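Pre-run safety checklist, small parts grasping (Porkum cell)
Filled in by: Noman Hashmi
Date: Thu 22 August
Method under check: Jemelo regrasp, leads attached

1. E-stop pressed and released, arm drops out both times
OK. The button on the bench side is getting stiff, so give it a proper thump. I've put in for a new one.

2. Speed limit set in the controller, not just on the pendant
OK. It had gone back to the default after the update (again!) and I only caught it because Dzintra Vītola wrote herself a sticky note in March and never took it down. Please leave the note up.

3. Finger pads clean and tight
OK after a wipe. Left one had a screw backing out. Nipped it up and did a few dry closes to be sure.

4. Grip force at or below the sheet value
OK. We dropped it last week and I'm much happier, the tape on the coils was getting chewed at the old setting and I don't fancy finding out what's under it.

5. Parts unpowered, no lead plugged in to anything
OK. I know it sounds silly to check each one by hand, but a plunger that fires while your finger's near the spring will wake you up.

6. Leads clear of the approach path
COMMENT. My pet subject, sorry. The method picks a solenoid by the body and stands it up, and it does that really well now, 40 tries in the morning block and only 2 drops. What it doesn't do is think about wires. If a neighbour's lead is lying over the one you want, the whole lot comes along for the ride. I stopped 9 tries by hand in the afternoon block (also 40) and every one was a lead snag. I've logged them as stopped and kept them out of the drops column, so please don't add the two together when you do the plot.

7. Wrist camera cable has slack at full rotation
OK. Re-clipped.

8. Exposed boards outside the sweep of the arm
NOT YET. Fine for slow runs with someone at the button. Before we let the Ghauri planner choose its own paths I want a cover over anything with bare components on it.

9. Tray secure
OK. Shiny surfaces still upset the depth readings when the overhead lights are on full, so dim them first. Osent filter is on order.

10. Second person in the room
OK, Dzintra, with a very large coffee (kept on the other bench, thank you).

Result: cleared for slow runs. Item 8 to be closed before anything faster.

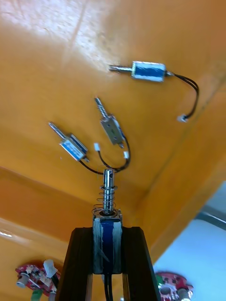 Manipulation Group, Robotics and Automation Laboratory

Solenoid held upright by the body, plunger up. The tangle just past the tip is item 6 in a nutshell. Comments back to Noman please, and write on the sheet if I'm not at my desk.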